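Draining rack project — report, hand in February

What we had to do: pick one everyday thing that lives by the sink, find out what is wrong with it, suggest something better. I picked the dish rack. Everyone has one, everyone's is a bit annoying.

**Why racks**

In the shared kitchen at Tetholm the rack is always full by seven in the evening. Plates lean on mugs, mugs sit on forks, something slides. Big wooden rack, very old, takes up half the side. I wanted to look at the opposite — a small wire one that only does plates.

Background reading was thin. There is a household list from 1621 in the Tratton local history room which mentions a "plate bord" and my tutor thinks it might be a shelf for drying, but it could just be a shelf. Left it out of the argument. Çetinkaya (course reader, week 2) is better, says people judge a rack by how easy it is to put the *last* plate in and never the first. Used that a lot.

**What I looked at**

- how far apart the wires are
- does the plate lean or stand
- how much table it takes up
- can you get a plate in without knocking the next one

Plates were plain round plastic ones, different colours so my notes made sense ("purple behind blue" is quicker than plate A, plate B). Small wire rack, white table. No cups or cutlery, wanted to keep it simple.

**What I found**

Leaning back is good. Plates sit overlapped and you can tell which is which from the front. Bad bit is they touch, so air can't get between them as well — I did not measure drying, ran out of time, so this is a guess from the shape realy.

Wire legs that splay out feel steadier than straight ones. The Griltus rack I borrowed from my aunt has straight legs and tips if you load one end first. Took about 9 goes before I trusted it.

Getting a plate off the table is harder than getting it into the rack! A flat plate with a low rim gives you nothing to hold. You need to get at the edge, tip it up, then move it. I hadn't planned to write about this but it took up most of my notes in the end. A lip on the side of the rack to tip the plate against would help, sketch is in the appendix.

**What I would change**

Wider gaps. Fewer slots. Rubber on the feet, becuase wire on a smooth top slides about. Maybe a tray but trays go slimy and then you have to clean the tray.

Would also ask more people next time, I only asked my flat and they mostly said "it's fine".

Green plate flat, then up on its edge: 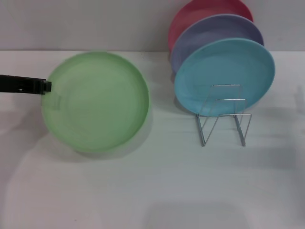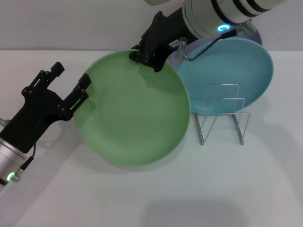

Sioned Jarman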